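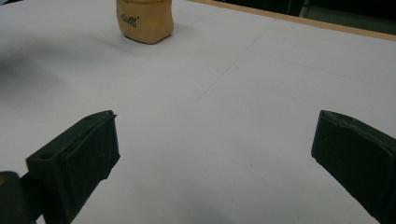 Gripper open on the white table, dark green fingers, pads in.

About us

Mridha is a shared workshop in Stevport. Robots mostly, some automation stuff for people's sheds and kitchens. Started by Shona Ellery in her garage, moved out when the garage got too full to park in. Still no proper sign out front, look for the blue roller door.

What we build: grippers, small arms, feeders, a chook door opener that's on its third go. The current one is Vonia, a two-finger gripper you hold in your hand. Plans are free to members. Fingers are a chunky shape on purpose, they get dropped a lot. Pads sit in a recess so you can swap them without redoing the whole finger. Screws are in the drawer marked Drarano (old project, long story, good drawer).

What it costs: 40 dollars a month, or 200 for six months if you pay up front. Filament extra, by the gram, write it in the book. We have raised 3,000 so far towards a second-hand mill, which will live where the couch is. Sorry to the couch.

Who comes: 70 members at last count. Sparkies, retired teachers, a few uni students, kids with a parent. You dont need to know how to code. Someone will show you the soldering station and which vice sticks.

Open nights are Tuesday and Thursday, 6 till late. Closed Wed 25 December obviously. Bring closed shoes, tie your hair back, sweep up after youself.

Tool inductions started again in October, ask Shona for a spot.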